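11/13/18

I have now read three books about tidying, and I'd like my evenings back. The latest was passed on to me by a neighbour who swore it had changed her mornings. It runs to far more pages than the subject can bear, and its main argument is that clothes folded properly will make you calmer, quicker and (there is a whole chapter on this) better at saying no to people.

I don't believe a word of the last bit. I'm prepared to argue about the rest.

The claim that annoyed me most was the time saved. According to the author, a well-kept drawer gives you back 18 minutes a week. Where does that come from? No source, no footnote, just the number sitting there looking sure of itself. I get dressed in less time than it takes the kettle to boil, and most of that is socks. If I saved 18 minutes a week on finding a shirt I'd be coming out of the wardrobe before I went in.
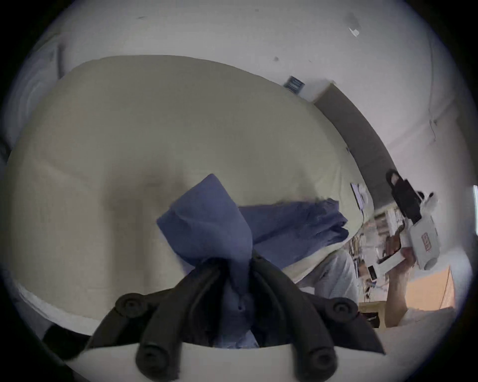
So I tried it for the whole of January, as strictly as I could stand. Everything went into thirds, then into thirds again, and stood on end in the drawer like files. The first week looked lovely. By the second I was pulling one shirt out and its neighbours were keeling over into the gap, so I spent my saved minutes propping them up again. The book does mention this. Its answer is a set of drawer dividers.

There's always a set of something. I went into the big Retar shop outside Budville to see what these dividers cost, and the answer was 50 for the set, for what looked to me like thin bits of board. Next to them was a folding board from a firm called Cheema, which promised 5 perfect folds "every time". I don't know what the other folds are for. I've got by on two.

What bothers me is how the problem gets bigger each time you look for help with it. You start with a messy drawer, and by the end you apparently have a messy mind.
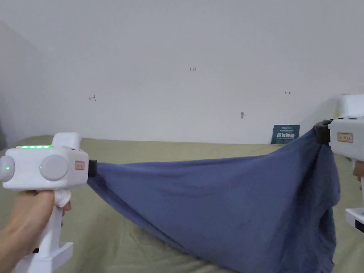 Bedding and big items are where the advice really comes apart. All three books tell you to work on a clean, hard, waist-high table. I'd like to meet the people with a spare one of those. Most of us use the bed, as people always have, and it does the job. Something large and dark blue held out wide over an olive-green sheet is easy enough to see and get hold of, whatever the books say about soft surfaces. My grandmother folded for a house full of people on a bed with a dip in the middle and I never heard her mention her posture.

I looked online as well, which was a mistake. One post on the Grener forum had 3,019 replies, and the part I read was a row about whether sleeves go in before or after the first fold. People were properly angry. One man had drawn a diagram.

I will give the books one thing. Laying a t-shirt flat and smoothing it before you start does make a neater job than folding it in mid-air against your chest, which is how I'd always done it.

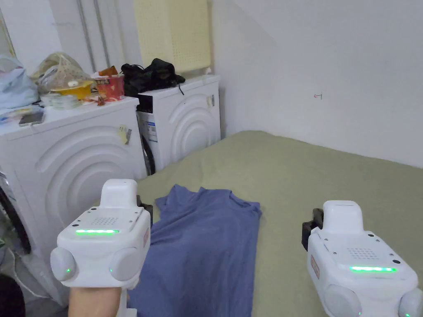
*Blue t-shirt laid out flat, with the washing machines alongside.*

Does it matter, though? The shirt goes in a drawer, in the dark, and comes out to be worn under a jumper. I've kept the flat start and dropped the standing on end. The jumpers are back in a pile and the third book is going to the charity shop with the other two, unless my neighbour wants it back.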